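Matte white tables: do they ever stay clean?

15 comments

gumleaf_77

We need to replace the big table at work and there's a push from the owner to go matte white. I share a workroom in Jundside with a few others and the table gets used for everything: lunch, paperwork, wrapping parcels, the odd bit of soldering even though it's not meant to. The old one was oiled blackwood and it had rings all over it but they sort of disappeared into the grain.

My worry with matte white is that it shows every mark and you can't polish anything out. Gloss is worse for glare under the tubes we've got, so I understand why she doesn't want gloss. Has anyone lived with one for a few years? Not interested in glass.

brolga

We've had a matte white kitchen table for years and I wouldn't do it again. Food is fine. It's the grey marks from metal that get me. Belt buckles, laptop feet, the bottom of the toaster when somebody drags it. You wipe and wipe and it just goes a lighter grey.

Hermine Mösli

I disagree with brolga on the metal marks. Those are metal left on the surface, and they come off with a melamine sponge, used damp with hardly any pressure. What doesn't come off is the shiny patch you make when you scrub too hard with the sponge. Matte finishes are matte because the surface is slightly rough, and if you flatten it, it stays flat. I used to do office fit-outs and most of the complaints about "stains" on white tables were polished spots seen from a low angle.

brolga

Well I've used the sponge and it didn't work on mine. Could be a different finish.

Hermine Mösli

Could be. Who made it?

brolga

Kofler. Bought second-hand so I can't tell you what range.

ratbag_norm

Kofler changed what they put on their tops at some point. My sister's older one is tough as anything and mine marks if you look at it. Same table as far as the shop was concerned. I rang them and got nowhere.

To the OP, get timber again. You can sand timber.

gumleaf_77

I'd love timber again but it isn't my money. Also the blackwood was a pain to move and the owner wants something two people can shift without swearing.

Shahzad Yousafzai

I look after furniture for a training college and we have plenty of white tops, both matte and gloss. A few notes.

Work out what the surface is before you clean it. A painted top, a laminate and a powder coat all look much the same in a photo and they don't want the same cleaner. On paint, keep away from the sponges altogether. On laminate you have a lot more room.

Tea and coffee need to come up the same day. After a weekend they're in any little scratch and you'll be there a while. Bicarb made into a paste, left for 15 minutes, then wiped with a soft cloth. Do not rub it around.

Ours get written on. Whiteboard marker comes off with metho, biro mostly doesn't. We've stopped worrying about biro.

If you want them to look decent for a long time, put a mat down where people eat. It's boring advice but it works better than any cleaner.

ratbag_norm

Metho on a painted top will take the paint off if it's the wrong paint. You should probably say that.

Shahzad Yousafzai

Fair point, ours are laminate. Test underneath first.

kettle_on

I'm on team white, for what it's worth. We've got dark bench tops at home and I wipe them constantly because dust and flour show up like you wouldn't believe. White hides dust. It hides crumbs from anything pale, too. People only think white is hard to keep clean because they notice the tea ring and don't notice the three days of dust they didn't have to wipe. I'd much rather deal with a ring.

Also a white table makes a small room feel bigger, and if your workroom's anything like ours there's not much daylight in it once you get to the back wall.

brolga

Hiding dust isn't the same as being clean though.

kettle_on

Never said it was! I said I don't have to look at it.

gumleaf_77

Thanks all. There's a white one in the building already, in a room off the corridor, so I went and had a look at how it's held up. Better than I expected. There's a brownish stain over on the right and a patch of faint grey specks, plus a few smudges, but you'd have to be hunting for them. No idea who made it or what it's coated with.
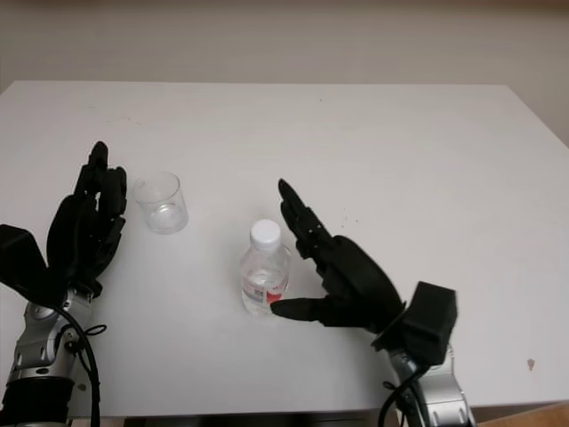 White table against the off-white wall. Brownish stain is low down near the right edge, grey specks a bit right of centre.

I wouldn't be embarrassed to have that in our room. What I can't tell is whether the brown mark would clean up. I didn't want to go at somebody else's table with bicarb.

ratbag_norm

Brown on white could be anything. Tea, rust off the bottom of a tin, varnish, glue that's gone off. If it's rust the bicarb won't touch it and you'd want something acidic, lemon juice or citric acid, on for a few minutes and then rinsed properly. If it's glue you can sometimes lift it with a plastic scraper.

Hermine Mösli

You can't tell from a photo. I'd start with warm water and dish soap and only move on if that does nothing. People skip that step and go straight to the strong stuff.

With the wall as well, watch the colour. A proper white top next to an off-white wall can make the wall look a bit yellow in the afternoon. In our fit-outs we used to bring a sample and lean it against the wall at 9 am and again at 4 pm before the client signed anything. It saved a lot of arguments. If your walls are cream, ask for a warm white.

gumleaf_77

Good tip about the sample, hadn't thought of it. Ours are a sort of magnolia left over from whoever had the place before.

kettle_on

Magnolia and bright white together is a bit dentist's waiting room. Go warm.

paddock_pete

Has anybody tried Dritusex on these? It's the spray in the grey bottle, they sell it at Stillau. Did a good job on our laundry bench, got old hair dye off it. I put it on, had a cuppa, wiped it off, gone.

brolga

I have and it left a haze. You could see exactly where I'd sprayed. Took weeks of normal wiping before it evened up.

paddock_pete

Did you rinse it? It says to rinse on the back, in very small writing.

brolga

I wiped it with a wet cloth.

paddock_pete

Needs a proper rinse, a couple of goes with clean water. I got the haze too the first time.

brolga

Then it's no good for a table in the middle of a room, is it. I'm not tipping a bucket over the kitchen table.

Shahzad Yousafzai

We don't use it at the college for that reason. It's fine near a sink. For a large top I'd stay with dish soap, then bicarb, then the sponge if it's laminate, in that order, and stop when the mark is faint enough. Chasing the last bit of a stain does more harm than the stain did.

ratbag_norm

Agree with that last bit. I ruined a perfectly good desk getting rid of a mark the size of a five cent piece. Finished up with a dull circle the size of a dinner plate.

I still say timber. Even a cheap pine top with hard wax oil will outlast the white ones, and when it looks rough you give it a sand and another coat and it's new again. Nobody has ever renewed a laminate top.

Hermine Mösli

Pine dents if you put a mug down hard, and for soldering and parcel knives it would look terrible inside a year. Hardwood, yes, but now you're back to a table that takes four people to lift. I think you're comparing the best timber with the worst laminate.

ratbag_norm

Dents are fine. Dents look like somebody used it.

Hermine Mösli

We won't agree on that one.

gumleaf_77

Quick update. Took the thread to the owner (she read all of it, hello if you're still reading) and we've settled on matte laminate in a warm white. Stillau will do a sample for a $50 deposit and you get it back when you return the sample. I'll do the morning and afternoon thing with it against the magnolia.

Also picked up a cheap cutting mat for the parcels end and a ceramic tile for under the soldering iron, which we should've had from the start. The blackwood top is going home with me. It's going to be a garden bench if I can get it through the side gate.

kettle_on

Lovely. Oil the end grain on that before it goes outside or it'll split.

brolga

Good luck with it. Ask them what happens with metal marks before you pay the rest.

gumleaf_77

Will do. Delivery's not till November so there's time to change our minds.

paddock_pete

What are the dimensions on the blackwood? If it won't fit through the gate I might be interested.

gumleaf_77

I'll measure it tonight and message you.

1,029 shares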